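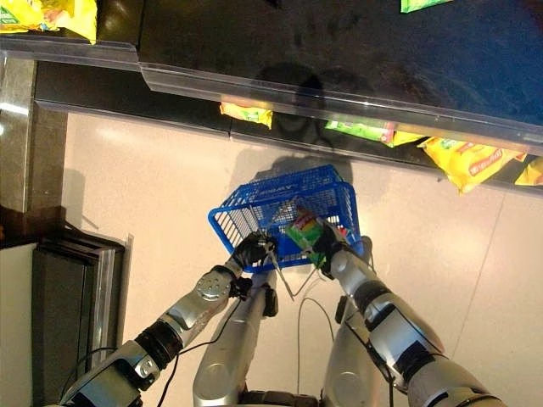 One reader of the last edition wrote in to say she'd always dropped the bread in first and wished we had warned her – fair point, and these steps now do!

4. Filling your Drirnik basket

1. Open out the basket and check the rim for cracks.
2. Put cans and jars in first, spread flat.
3. Lay snack packs and bread on top, where they won't get squashed.

Note: Small packets love to hide along the sides, so look there at checkout.

Caution: Never load past 33 pounds.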